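소리는 어떻게 콘서트홀 맨 뒷자리까지 갈까?

큰 공연장에 가 본 적 있나요? 무대에서 바이올린 한 대가 아주 작게 연주하는데, 맨 뒷줄에 앉은 사람한테도 또렷하게 들려요. 마이크도 스피커도 없이요! 정말 신기하지 않나요? 오늘은 그 비밀을 같이 파헤쳐 봐요.

먼저 소리가 뭔지부터 알아볼까요?
바이올린 줄을 활로 문지르면 줄이 빠르게 떨려요. 이 떨림이 나무 몸통으로 옮겨 가고, 몸통은 주변의 공기를 밀었다 당겼다 해요. 밀린 공기가 옆의 공기를 또 밀고, 그 공기가 또 옆을 밀고…… 이렇게 떨림이 우리 귀까지 달려오는 거예요. 손가락을 목에 대고 "아~" 하고 노래해 보세요. 간질간질한 느낌이 나죠? 그게 바로 소리가 태어나는 순간이에요!

벽도 연주를 도와줘요
소리는 공처럼 튕겨요. 딱딱하고 매끈한 벽에 부딪히면 되돌아오고, 두꺼운 커튼이나 푹신한 의자에 부딪히면 쏙 빨려 들어가요. 공연장을 짓는 사람들은 이 성질을 아주 잘 써먹는답니다.

헤카(Heka) 음악당으로 가 볼까요? 큰 홀에는 의자가 900개, 작은 홀에는 600개 있어요. 큰 홀 천장에는 비스듬한 나무판이 잔뜩 매달려 있는데, 위로 올라간 소리를 객석 쪽으로 다시 내려보내 줘요. 옆벽은 울퉁불퉁해서 소리를 여러 방향으로 골고루 흩어 주고요. 그래서 어느 자리에 앉아도 음악이 나를 폭 감싸는 것 같아요.

잔향이라는 말, 들어 봤나요?
연주가 끝난 뒤에도 잠깐 남아 있는 소리를 잔향이라고 해요. 헤카의 큰 홀은 잔향이 2초예요. 오케스트라에는 딱 좋은 길이죠! 그런데 말이 빠른 연극을 여기서 하면 앞말과 뒷말이 겹쳐서 알아듣기 힘들 수 있어요. 그럴 땐 벽에 커튼을 내려서 소리를 줄여요.

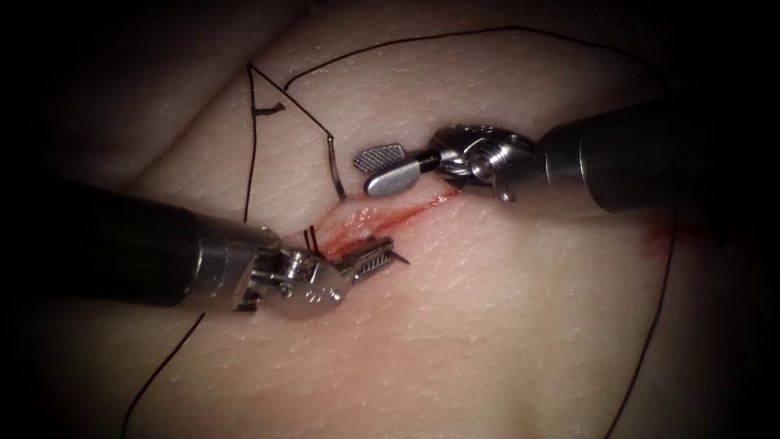
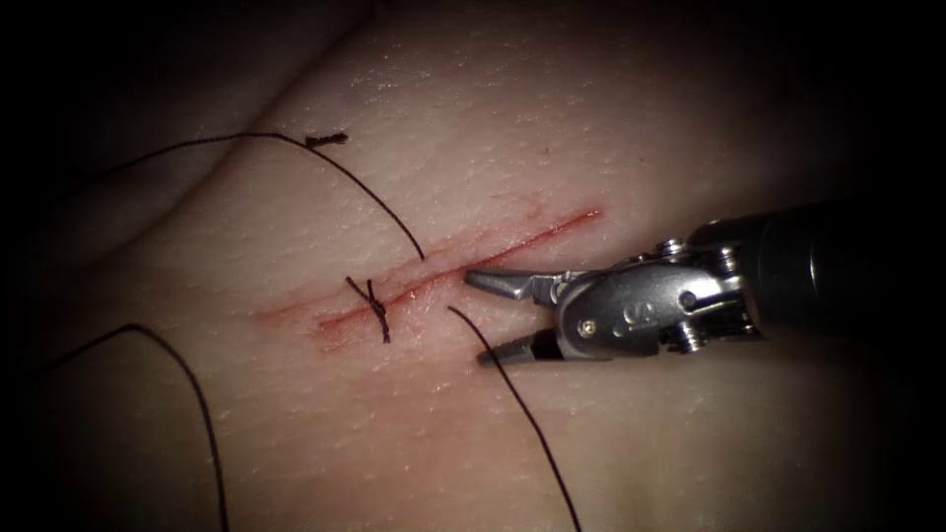
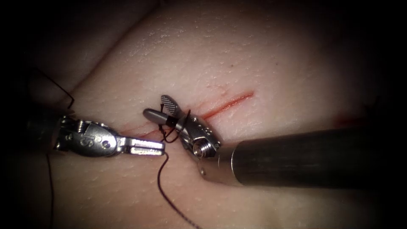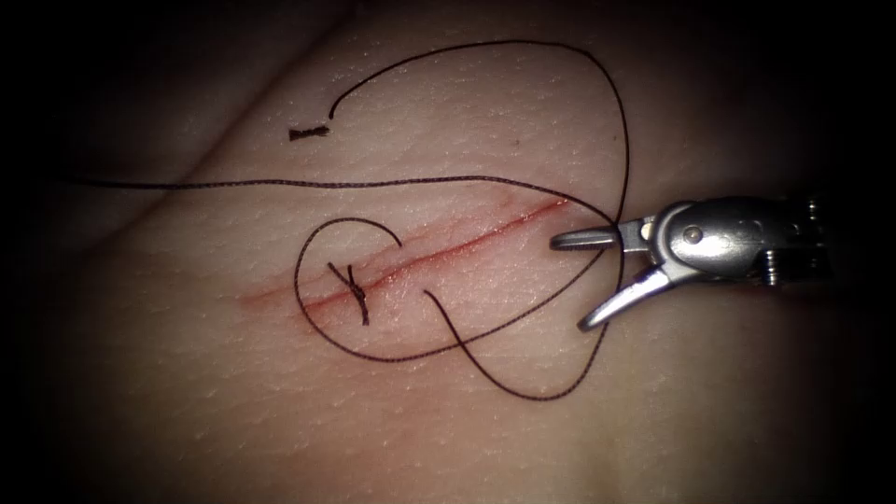 재미있는 사실 하나 더! 빈 공연장과 사람이 꽉 찬 공연장은 소리가 달라요. 우리 몸과 옷도 소리를 빨아들이거든요. 2월에 두꺼운 외투를 입은 관객이 가득 앉으면 여름보다 소리가 조금 더 포근해지기도 해요. 그러니까 여러분도 객석에 앉아 있는 것만으로 공연장의 소리를 바꾸는 셈이에요. 멋지죠?

집에서 해 보는 실험
욕실에서 손뼉을 한 번 짝! 쳐 보세요. 그다음에는 이불이 있는 방에서 똑같이 쳐 보세요. 어느 쪽 소리가 더 오래 남나요? 옷장 문을 열고 옷 사이에 대고도 쳐 보세요. 들은 소리를 "쨍", "툭", "웅"처럼 나만의 말로 공책에 적어 두면 더 재미있어요. 좋아하는 노래를 한 소절씩 불러 보면서 우리 집에서 가장 멋진 무대가 어디인지도 찾아보세요!

낱말 풀이
진동: 아주 빠르게 떨리는 것
반사: 부딪혀서 튕겨 나오는 것
흡음: 소리를 빨아들이는 것
잔향: 소리가 끝난 뒤에도 남아 울리는 것

2024년 8월 11일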